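Search this site Go

Living With the Grippers: Break Room Tips for a Half-Automated Office
April, by the Storkdale workplace desk

When the Jernton project moved onto our floor, we were promised it would take the dull jobs off our hands. So far it has handed several of them back, with a clipboard. Part of the day now goes to doing ordinary chores with a pair of handheld grippers, so that the machines upstairs can learn how a person fetches a cup. We have logged 1,184 cup runs. My mother would like to know when I'll be doing it at her house.

A few things we have picked up along the way.

1. Slow down at the cup

You will want to grab it the way you always have. Your fingers know how hard to squeeze and the gripper has no opinion. Bring one side in until it touches, then close the other. If the cup tips, let it tip, set it upright and start the run again. Lunging after it looks terrible on playback, and playback gets shown at the Monthly.

2. Keep the markers clean

The black-and-white squares on the mounts have to be readable. Wipe them with a dry cloth at the start of a shift. Hand cream is the usual culprit, then doughnuts.

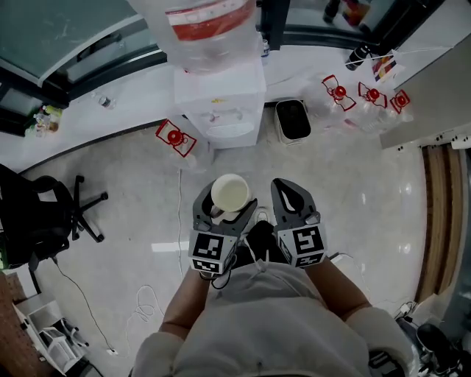
3. Tidy the cords before you pick anything up

With both hands full you can't lift a cable out of your way, and you will be looking at the cup and nowhere else. Run cords along the wall, tape down what has to cross the floor, and push the chairs in. Get the spare jugs standing up, too. A jug on its side will find your ankle.

4. Agree on who gets the dispenser

Thirsty people used to walk up and press the tap. Now they wait behind a colleague who is spending a long time on one cup of water for the benefit of science. Our rule is that real thirst goes first. Baptiste, the scheduling software, does not recognize thirst as a category, so we enter it as maintenance.

5. Rest your wrists

Swap out every 51 minutes. That's the figure in the Trullholm handbook, and I have stopped asking where the odd minute came from. Shake your hands out, and put the grippers down before you scratch your nose.

6. Ask what happens to your old job

Ask early and get it in writing. Two of us went from stocking supplies to teaching and checking runs, with a small raise and a much longer job title. The target is 3,002 runs, and the plan for the week after that is still "under review." I've started bringing my own mug.

Questions or tips of your own? Write to the Storkdale workplace desk, Room 423. Copyright Storkdale. All rights reserved. Back to top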